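Search posts
Search
Top Latest People

Kumudini Matubbar
a thread on whiteboards, because I have been living with a small one and I have Opinions

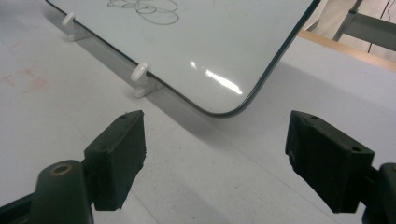 1/ I got tired of sticky notes, so I moved my whole daily list onto a desk whiteboard. Small one, the kind you can shove aside when dinner needs the table. I thought the board itself would be the thing to be picky about, and then I spent all my picking energy on the feet! Mine stands on two little white plastic pegs with flat bottoms, and the rounded part sits right up against the front of the board, so it leans instead of standing up straight. I like the lean. I can write on it sitting down without my wrist doing anything weird.

2/ The downside of the lean is glare. Shiny white surface plus a light overhead and you get a bright streak right across where you want to read. I turn mine a little toward the door and it's mostly fine. Shiuli Dissanayake swears by the matte ones but I tried hers and the marker dragged like chalk, no thank you.

3/ Every new marker gets loops first. Loops loops loops, up near the top, until the ink runs even. A straight line tells you nothing, but a marker that's going to skip will skip on a curve. I do it in the dark gray because that's the color I use for everything (black feels like being yelled at before coffee).

4/ On erasing. Do it the same day. I left a grocery list up through most of July once and the word "lentils" is still sort of there if you catch it at an angle.

5/ Ghosting fix, for the people who always ask: scribble over the old stuff with a fresh marker, wipe right away with a dry cloth, then go over it with a damp one. Works for me maybe four times out of five. I don't use the spray stuff anymore, it made mine streaky.

6/ Now the table. Put something under the board if you use red. I'm serious. The board wipes off, the table doesn't, and pinkish smudges on a pale tabletop will bug you forever. Liviu Olteanu told me baking soda paste. Chathurika Bhuiyan told me toothpaste. I've tried both and would call it a draw, with a clean patch on either side of the smudge that now looks worse than the smudge did.

7/ What goes on mine: three things I have to do, one phone call, and whatever's for dinner. That's it. I used to write everything down and then I'd just stop looking at it - same as I did with the sticky notes. If it doesn't fit in my big messy handwriting it goes on tomorrow's board.

8/ Somebody is going to ask about magnets. Mine doesn't hold them and I've stopped wishing it did. The one at my sister's place in Flilmont was so covered in magnets there was no room to write "buy milk"

9/ Anyway I have two markers left that pass the loop test and one phone call I've been moving to tomorrow's board all week. Going to go make it now - wish me luck

662 likes

Replies

Vasanthi Jayawardena
the lentils thing!! mine says "dentist" and has since spring

Liviu Olteanu
I said a THIN paste. Thin.

Shiuli Dissanayake
my matte board is lovely and you press too hard

We use cookies to keep you signed in and remember your settings. Accept all / Manage choices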